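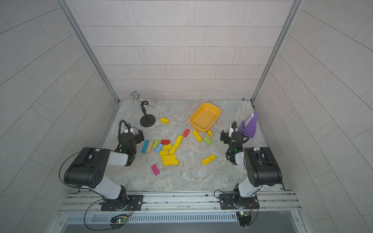

Dark grout on a light tile is a smaller risk than most people on this list believe, and I would like to answer Purificación a little more fully than the others did. I have now tiled two kitchens and one bathroom by myself, all in the same old house in Flindberg, and in each room I chose the grout too late and in a hurry. The tile takes all the attention in the shop, and then the grout is bought on the way out. But the grout decides if you see a calm wall or a wall of many small rectangles. With pale grey-white tiles in offset rows and thin, slightly darker lines between them, the pattern can be read clearly and still is not loud. This is the strength of line I would aim for in a room where people sit and eat. A black line on the same tile is a different wall, and one must really want it.

Print this message | E-mail this message
Message 3228 in this archive

On Apr 13, 2024, Purificación Palacios wrote:

> Hello to all, I read here for a long time but I write for the first time.
> We are redoing the wall behind the stove and the sink. The old tile
> is gone and the wall is repaired, but not perfect. We have bought a plain
> rectangular tile, off-white, glossy, with straight edges, and we want
> to put it in offset rows like bricks.
>
> My husband wants white grout. My sister has white grout and after one
> winter it is the color of tea behind the stove. I would like gray, but
> the man at the Boateng store told us that dark grout stains the glaze
> and that we will be sorry. Is this true? He was quite sure of himself.
>
> Also, next to the window there is a narrow piece of wall, 615
> millimeters wide, and I cannot find a way to start the pattern there
> without a very thin piece at one side. And should the offset be one half
> or one third? I see both. Thank you for your patience with so many
> questions.

First the staining, as this is what worries you. The man is partly right. A dark grout can leave color behind when the glaze has fine cracks in it, the kind of surface that is sold as "crackle," or when the tile has no glaze, or when it is a porous stone. On an ordinary glossy ceramic tile without cracks the pigment has no place to go. What people call a stain is in most cases a thin film of dry grout, which we call haze, and it comes off. Still, I would never believe only me or only the man in the store. Take two spare tiles, glue them on a piece of board with the spacing you plan, grout them, clean them as you would clean the wall, and look at them after some days. You lose very little by this. Look at the cut edges also, where there is no glaze. They do drink color, and if a cut edge is turned toward the room you will see it.

I did my test board with Kovenex grout in a medium gray, and it dried much lighter than I expected from the color card. In the bucket it was nearly the color of wet slate. In the wall it was a soft gray, and my neighbor asked if I had not grouted yet. So the card, the bucket and the wall are three different colors, and only the wall is important. The amount of water changes it too. In my first kitchen I mixed the second portion thinner than the first one because my arms were tired, and there is a place beside the refrigerator where the lines go from gray to almost cream. I have put a calendar over it.

About white grout, your sister's experience is the same as mine. Behind a stove it does not stay white unless you seal it well and wipe it often, and I do not know many people who wipe it often. A light or medium gray takes the grease and the tomato without much change. If your husband is strongly for white, you can perhaps agree on a pale gray, which next to off-white tile looks nearly white from across the room.

Search this list Enter words or name Go Advanced

Now the offset. One half is the classic brick pattern and it is the easiest to keep in order, because each second row is the same. One third gives a kind of stair in the wall, and some people like it and some find it restless. There is a practical side also. Long tiles are often a little bowed, so the middle is higher than the ends. When you place them with half offset, the high middle comes next to the low end of its neighbor, and you feel an edge with your finger. With short tiles this is hardly noticed. Put two of your tiles with the faces together and try if they rock. If they do, go for one third. If they lie still, take what your eye prefers. I used one half in both kitchens and I am satisfied, but in the bathroom the tile was long and I should have used one third. In the evening, when the lamp shines along the wall, I see every shadow.

For the narrow piece by the window, please do not start with a full tile at one side and hope. Measure the tile with one joint included, and draw the whole width on a long strip of wood, with marks for each tile and joint. Then hold the strip against the wall and slide it. Try it with a tile in the center, then with a joint in the center, and see in which position the end pieces are widest. Do this for both kinds of row, because in an offset pattern the second row has other end pieces than the first. Mine looked beautiful in the odd rows and gave slivers in the even rows, and I found this out only when the adhesive was already on the wall. If neither position is good, you can let the pattern continue around the corner from the bigger wall, so that the cut piece on one side is the other half of a tile. It will be less symmetrical but it looks intended.

You write that the wall is repaired but not perfect. Take a long straight board and turn it on the wall in all directions. Small hollows can be filled with adhesive if the instructions on the bag permit it, but glossy tile is very honest about a bad wall, and with a window at the side it is even worse. I spent seven evenings on flattening my second kitchen, and my family was not pleased with me, and I would do it again. In the first kitchen I spent one evening. Visitors do not notice the difference, I must admit, but I notice it each time I fill the kettle.

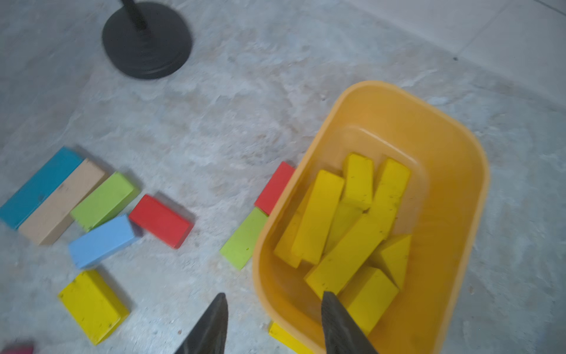 How long should one wait between setting the tiles and grouting them?

At least one full day with ordinary cement adhesive, and longer in a cold room or when the adhesive bag says so.

I add a few words on the grouting, as this is where a gray grout is either a success or a long evening of scrubbing. Mix small portions. Let the mix stand for the time written on the bag and stir it again, without adding water. Push it into the joints with the float held at an angle, and move across the lines diagonally so that you do not dig it out again. Work on a piece of wall you can reach without moving your feet. The first wipe is with a sponge which is damp and well squeezed. Too much water is the reason for most of the pale, blotchy lines which people show on this list and ask about. Change the water more often than feels reasonable. The thin haze which comes afterward is polished off with a dry cloth.

For the narrow joints you plan, ask for unsanded grout. The sanded kind does not go well into a thin line and it may scratch a glossy surface. And where the tile meets the counter, and in the inside corners, use flexible sealant in a matching color and no grout at all. I grouted the counter joint the first time, and by January it had cracked from one end to the other.

As for sealing, I have used Mundamex sealer on the gray lines behind the stove and no sealer on the rest of the wall. Behind the stove the spots come away with dish soap. On the rest I see no difference so far, but nothing much happens on the rest. Wait with the sealer until the grout is fully cured, and wipe what lands on the tile before it dries. It gets sticky and then it is a bigger trouble than the haze.

One more thing about buying. Buy all the tile at once, with extra for cuts and for a later repair, and compare the batch numbers on the boxes. When I ordered again for my bathroom, the store could offer up to 200 tiles from the same batch, and I took fewer than I needed, thinking white is white. It is not. The last rows near the ceiling are a little more yellow, and now I have told all of you, so you will look at this when you visit. Mix tiles from several boxes while you work, also when the batch is the same.

I do not have experience with epoxy grout, so if someone here has used it behind a stove, I would be glad to read about it, and especially how you cleaned the tiles. Someone wrote here last year that it was done in an afternoon, but the wall in question was very small.

Purificación, please write to us which gray you choose, and what the Boateng man says when he sees your test board.

With friendly greetings,
Tuva Skjelbred
Flindberg

Previous in thread | Next in thread
2 replies | 0 shares
Print this message | E-mail this message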